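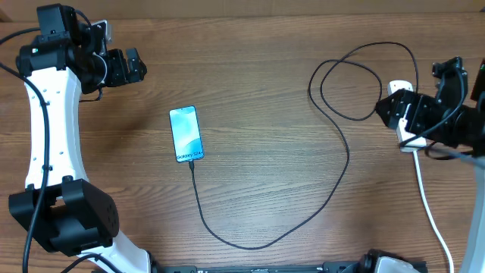
Sat 10 January

Table notes. Mostly for the wood table because that's what people keep asking me for, plus a few bits on phones, cords and the rest of what lands on it. Typed fast, fix later.

## Everyday wipe

Microfiber cloth, barely damp. Wring it, then wring it again. If it leaves a shine of water behind it you've got too much on it.

Go with the grain. Always. Across the grain pushes crumbs and grit into the low lines and they sit there and turn gray.

Dry cloth straight after. Old T-shirt is fine, flannel is better. Don't leave it to air dry.

No paper towels on an oiled top – they shed, and you get fuzz in the grain that you only see in evening light.

Dish soap: one drop in a bowl of warm water. One. Then a second pass with plain water, then dry.

## Stuff not to use

- Vinegar. I know. Everybody's aunt uses vinegar. Dulls an oil finish over time.
- Spray polish with silicone. Looks great for a week, then nothing sticks to the wood ever again, including new finish.
- Bleach wipes. Ditto the little alcohol screen wipes, see the phone part below.
- Magic-type sponges. They're sandpaper, very fine sandpaper.
- Olive oil. Goes rancid. Smelled up a whole dining room at my sister's one August.

## Which finish have you got

Drop of water on it, somewhere out of the way. Wait ten minutes.

Beads up and stays up – varnish or poly of some kind. Easy life. Wipe and go.

Goes flat and leaves a dark spot – oil or wax, and it's thirsty. Spot will dry out overnight, don't panic.

Somewhere in between – probably oil thats been kept up OK. Leave it a month and test again.

## Oiling

Twice a year here. Once when the heat goes on, once at the end of summer.

1. Clean, then let it dry overnight.
2. Rub down lightly, 371 grit if you can find the odd pads Hestex sells, otherwise whatever's nearest and fine. With the grain.
3. Vacuum with the brush head. Then a tack cloth.
4. Oil on a rag, thin. Thinner than you want. Start at the far edge and work toward yourself so your sleeve stays out of it.
5. Wait 17 minutes. That's what the can says, I set a timer.
6. Wipe off everything that didn't soak in. Everything. Flip the rag, wipe again.
7. Leave overnight, no cups for two days after.

Oil I use is the Flindana, the clear one. The tinted one went orange on me. Behrouz Abbasi does tables for a living and swears by Dodska wax over the top, one thin coat, buffed after 40 minutes. Tried it, liked it, haven't kept it up.

**Rags.** Oily rags can catch fire on their own. Lay them flat outside, single layer, until they're stiff, or drop them in a metal can with water and a lid. Never balled up in the trash. Not even for an hour.

## White rings

Cup rings, white haze, that's moisture in the finish. Not in the wood yet. Try in this order, stop when it works:

- Leave it a day. Some just go.
- Hair dryer on low, keep it moving, hand's width off the surface.
- Dry cotton cloth over it, iron on the lowest setting with no steam, few seconds at a time. Lift and look every time.
- Plain mayonnaise, couple of hours, wipe off. Sounds silly. Worked on one of mine and did zip on the other.

## Dark rings

Different animal. Black or deep brown means water got into the wood, often with a bit of metal from a can or a pot. Sanding or oxalic acid. Wear gloves, open a window, read the packet twice. Firouzeh Ahmadpour lifted one out for me with the acid and I'd ask her again before I'd try it by myself.

## Scratches

Light ones on an oiled top – a dab of oil and a fingertip, rub along the grain. Half of them vanish on a streaky wood, the light and dark lines hide a lot.

Walnut trick: rub a raw walnut half into it, leave five minutes, buff. Good for warm brown wood. Skip it if anyone in the house has a nut allergy.

Deeper – wax filler stick. Buy one shade darker than you think. A dark line reads as grain, a light line reads as damage. Shojaei does a box of eight small sticks and you can melt two together on an old spoon.

Dents (no broken fibers): damp cloth, hot iron tip, a few seconds. Steam swells it back up. Bare or oiled wood only, it'll cloud a varnish.

## Phones on the table

Put it down, don't slide it. Grit gets under the case and you're dragging a tiny file along the finish. If you've got fine curved scratches near where you always sit, that's where they came from.

Face up if the screen's bare. Face down only with a case that has a raised lip.

Case off once a week, wash it if its silicone, dry it all the way before it goes back on. The stuff that collects in the corners is gross.

Screen: dry microfiber first. Then a slightly damp one. Alcohol wipe if the maker says that's ok, but do it over the sink or a tray. Alcohol drips take the shine off a finish in seconds and you won't notice until the light's low.

Charging: not on wood, or at least not on bare wood under a thick case. Gets warm, warm plus a damp spot equals a mark. A cork coaster works. So does a square of felt.

New rubber feet and silicone cases can leave a ghost on some finishes. Had one come up after a weekend away. Mineral spirits on a rag took it off, tiny bit, tested underneath first.

## Cords

Don't drape them over the edge where a knee or a chair arm goes. One yank and there goes the mug.

Binder clip on the back edge of the table, cord through the metal loop. Put a scrap of felt under the jaw so it doesn't bite the wood.

Velcro ties over twist ties. Twist ties have wire in them and wire scratches.

Leave some slack where a cord bends. Tight bends are what kill them, right by the plug.

## Felt pads

Under everything that stays put. Lamps, bowls, speakers, the heavy stapler. Stick-on ones are fine but press them for a full minute and leave the thing upside down for an hour before you set it down.

Change them when they feel crunchy. Crunchy = full of grit = worse than no pad at all.

Pack of 50 lasts ages. I buy the round ones and cut them in half for narrow legs.

## Sticky stuff

Sticker residue – warm hair dryer, then a plastic card, then a little oil on a cloth. No razor blades on a top you like.

Candle wax – ice in a bag on it until hard, pop it off with the card. Whats left comes up with a warm cloth.

Kid's marker – toothpaste (the plain white paste, no gel), fingertip, small circles, wipe. Breaks my go-with-the-grain rule, so finish with two passes along it.

Super glue – leave it. Let it harden and call somebody. I made that one worse.

## Sun

Tables fade or darken unevenly. Turn the table end for end when you change the clocks. Move bowls and runners around a bit each week or you get a pale patch in the shape of whatever was sitting there.

Brand new wood changes fastest in the first few months. Keep mats off it if you can stand to.

## Gaps and edges

Dry winters open up the joints. Don't fill them in winter – they close by themselves when the air gets damper and the filler squeezes out as a ridge. Bowl of water near the radiator helps some.

Crumbs in the gap: soft toothbrush, or the edge of a postcard. Not a knife.

The underside wants oil too, once a year. A top that's sealed on one face only can cup. Lie on the floor, wear old glasses, it drips.

## Still to add

- milk paint, if I ever get round to it
- what to do about wobble (folded card is not a fix, I know)
- Dodska wax vs the Flindana one, on the same board, side by side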